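Moisture meter, two months on

I said in March that I would report back on the damp meter once I had used it properly, so these are my notes. It is the Denitz two-pin model, the cheaper of the two they sell. I bought it after the patch on the back bedroom wall came through the paint for the second time.

The pins are 9 mm long and come with a plastic cap that doubles as a test block. You push the pins against the contacts on the cap and the reading should settle in the middle of the scale. Mine did. The battery was in the box but flat, so have a spare ready.

On bare timber it is easy to use. The skirting under the window read 15 per cent at one end and a good deal more at the other, and that told me which end to take off first. Behind it the plaster was soft enough to push a screwdriver into.
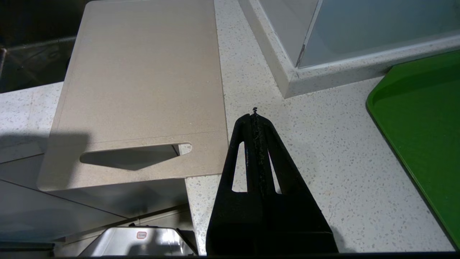
Plaster is harder to judge. The scale is set for wood, so on a wall the figure only means something compared with another part of the same wall. I drew a grid in pencil, took a reading at each crossing and wrote the number beside it. It took most of a morning. The high readings made a shape like a leaning triangle with its point near the old flue, nowhere near the gutter I had been blaming.

Erlinda Lacson had a look at the flue for me and found no vent in it at all. It had been bricked up and plastered over at some stage. She fitted a small grille low down and a cowl on the pot. I have gone round the grid again twice and the numbers are dropping, slowly at the top and faster near the grille.

A few complaints. The display is hard to read with the meter held above your head, and the hold button is small. It switches itself off too soon -- you look away to write something down and it has gone. The pins leave two little holes every time, so don't use it on wallpaper you mean to keep.

Sayaka Kobori asked in the comments whether the Brornon pinless one is better. I borrowed one for an afternoon. It leaves no marks and it is quicker over a big area, but it jumped about near the pipes and I trusted it less. For one room I would still get the pins.

Next job is the skirting. I have the new length cut and primed, and it can wait until the wall is properly dry.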